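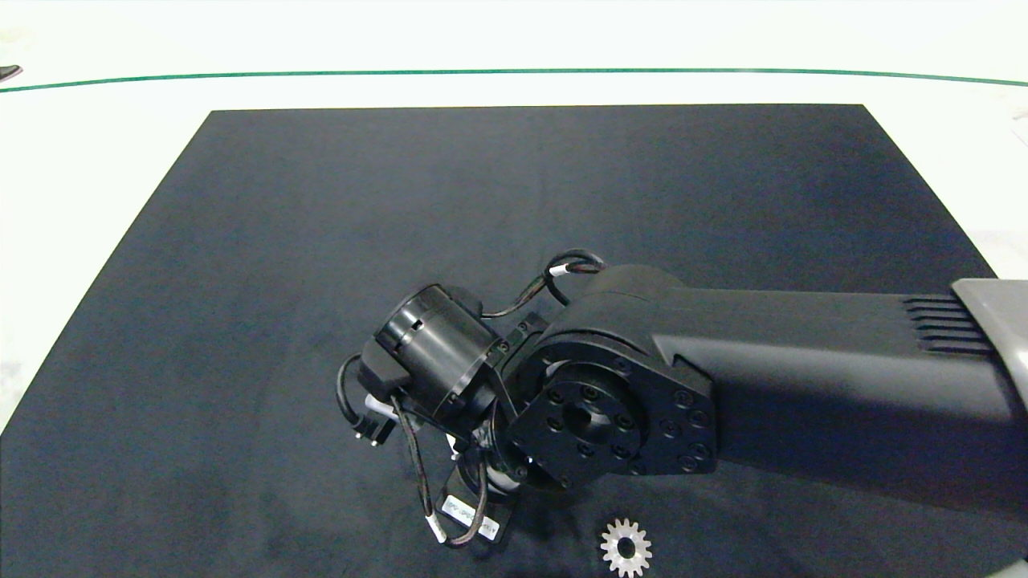 Does a white worktable need a mat on it?

Most white worktables are better with one, and a large dark mat is the kind I would buy.

I have worked at white tables for most of my adult life, first in the frame shop in Brestport and now in a spare bedroom, where I repair lamps, mount prints and do the household paperwork. White tops are everywhere because they are cheap, they make a small room look bigger, and they match whatever else is in it. I have no quarrel with them as furniture. As a surface to work on, I think they are poor, and I think people put up with them longer than they should.

The first problem is glare. Put a lamp over a white top and the light comes straight back at you. After an hour of looking for small brass screws I used to have a headache, and I blamed my glasses. I had the glasses changed twice. Then I put down a dark mat and the headaches mostly stopped. I can't prove one thing caused the other, but I have not gone back to find out.

The second problem is that things disappear. White thread, paper labels, clear plastic washers and bits of tape all vanish on a white top. People will say that black screws vanish on a black mat, and they do. In my work there are far more pale parts than dark ones. If you mostly handle black parts, buy a gray mat. I keep a small white saucer for the dark screws and that takes care of it.

Size is where I disagree with most of the advice I have read. The usual suggestion is a mat the size of a place setting, so that it can be put away. I had one of those, from Stoler, and it was a nuisance. The work was always half on and half off. A lamp base would rock on the edge, and anything round rolled off the mat and kept going. A mat should cover most of the part of the table you can reach, with a strip of bare table left at the back. I use the strip for the coffee, the phone and the parts I have finished with. Leave it out and the coffee ends up on the mat.

The large one I use now is a Hestness. It cost 41 dollars, and I have had it 6 years. The little one cost 19 and I gave it away within the year, so the cheap one was the waste of money. A friend in the building trade swears by the Rajput mats, which are thicker. I tried his and found it too soft for cutting or writing. It would be fine for somebody setting down heavy things all day.

I would choose a matte surface over a shiny one every time. A shiny black mat gives you the glare back and adds a reflection of the bulb. The price of a matte surface is that it shows smudges. Hand lotion, glue, the grease off a lamp switch, all of it leaves a mark, and a damp cloth takes off only part of it. I used to scrub mine every evening. Now I wipe it when I change jobs and let the faint marks stay. It is a work surface. My sister-in-law disagrees and keeps hers spotless, but she also does less on it.

There is a case for going without. Food is one. I would rather roll dough on a bare top that I can scrape and wash. Wet paint is another, for the same reason. And if the table was cheap and you don't care about it, you can just let it get scratched. At the frame shop we did that with the back bench, and when the top got too bad we turned it over and used the other side.

I would not leave a good white top bare, though. They scratch gray, and the scratches hold dirt. A dark top gets scratched too, but you have to bend down to find the marks. I looked into replacing mine in November and the cheapest one the right length was 300 dollars before delivery, which I did not pay.

One practical thing about laying a new mat. They come rolled, and the ends curl for days. Unroll it upside down on the floor overnight with books on the corners before it goes on the table. Then set it a little back from the front edge so your sleeves don't drag it, and line it up with the table or don't. Mine has sat slightly crooked since the spring.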